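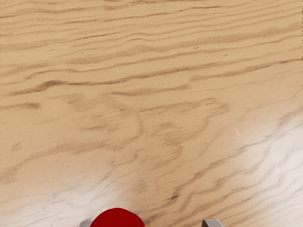
Claltovport library to reopen study room in March

The upstairs study room at Claltovport library will open again in March after the council agreed to pay for new heating and longer evening hours.

Work starts once the present lending desk has moved to the ground floor. Kernar, the firm given the job, will also replace the windows on the Sriwong Street side. The lift is not part of the contract.

A survey of library users drew 216 replies, and 145 of them asked for somewhere quiet to work after 5 pm. The room will stay open three evenings a week to begin with.

"Students have been doing their revision in cafes," said Nantana Bunnag, the branch manager. "They want a table and a bit of peace."

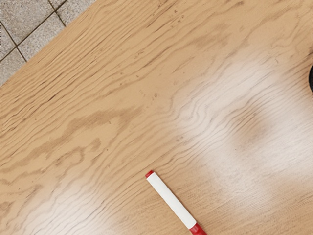 Light wood tabletop above grey floor tiles.

Places will not need to be booked. Until the room opens, readers can use the Holtetti branch, where the local history shelves are being kept. Books on loan can be returned to either building.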